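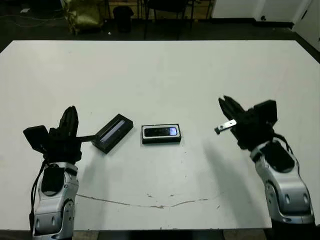 Sillon: your questions, my attempts at answers

Last updated: Tuesday, October 29, 2019
6 min read

Since I put the Sillon write-up online my inbox has been a bit of a zoo, so I've pulled the questions that keep coming back onto one page. If yours is missing, leave a comment and I'll get to it (eventually, I'm slow in November).

What is Sillon, in one breath?

It's a way of teaching a two-armed robot to pack and unpack small boxed goods by copying people, with one twist: the two arms learn separate policies and only share a tiny message about what each plans to do next. We started with phones and their boxes because everybody knows how fiddly those are. Snug trays, glossy lids, not much to grab!

Why not train one big policy for both arms?

We did, and it's our baseline. It's called Kemeys and I'm still rather fond of it. Kemeys works nicely when the demos and the test layout match. Slide the box a hand's width to the left, though, and both arms tend to get confused together. With Sillon, the arm that isn't affected mostly carries on with its job while the other one sorts itself out.

How much data did you use?

2,000 demonstrations, all done by people steering the arms directly. I did a fair few myself and my shoulders would like it noted. We tried cutting the set down to see where things fell apart, and 850 got us most of the way for picking up a box, but nowhere near for getting a phone out of its tray. That second skill is just hungry.

Did you do anything special to the workspace?

Not really. It's a plain white table with scuffs and a long scratch across it, and we left the background as it was. I was keen on that. A lot of results look gorgeous against a black curtain and then go to pieces the first time somebody parks a chair behind the bench. White does give you strong, soft-edged shadows from the arms, and early versions of the vision model were spooked by them. Random brightness and shadow augmentation in training fixed most of it.

Do glossy screens cause trouble?

Oh yes. A dark screen facing up is a mirror with opinions. The depth reading over the glass is often rubbish, so Sillon leans on the colour image there and uses the edge of the tray to work out where the phone is. A light-coloured border around the phone helps a lot. Black phone, black tray, no border at all is our least favourite combination.

Which hand does what?

There's no fixed rule. Either arm can be the holder or the picker, and the message between them settles it. We thought we'd have to hard-code this and spent some 22 days doing so before throwing the lot out. The learned version was better on every layout we tried, which stung a little.

What still goes wrong?

Boxes lying at an angle. If the long side runs diagonally to the arm, the gripper sometimes comes in square anyway and nudges the box away from itself. Then it follows. Then it nudges again. I've watched it herd one clear across the table like a very patient sheepdog. We now stop a run after 2 failed grasps and count it as a miss, and those misses are in the results table with everything else.

Cables are the other one. They drag on the wrist just enough to matter near the limits of the reach, and the simulator knows nothing about it.

Can I run it on my own robot?

Probably, with some work. The message part doesn't care what arms you have. The grasping part was trained on our grippers, so you'd need your own demos for that. If you've only got simple two-finger grippers, start with the box pick-up and leave the tray for later.

Is the code out?

The training code is, under the Drerkwood project page. The demonstrations are still being cleaned up. I'd sooner be late than have you download a folder full of runs where I dropped the phone.

What's Merkby, then? You mentioned it at the end of the write-up.

Merkby is the follow-up - same two-policy setup, but the arms have to close the package as well as open it. Lids are awful. No results to share yet, and I'm not going to guess at any.

22 comments | 850 shares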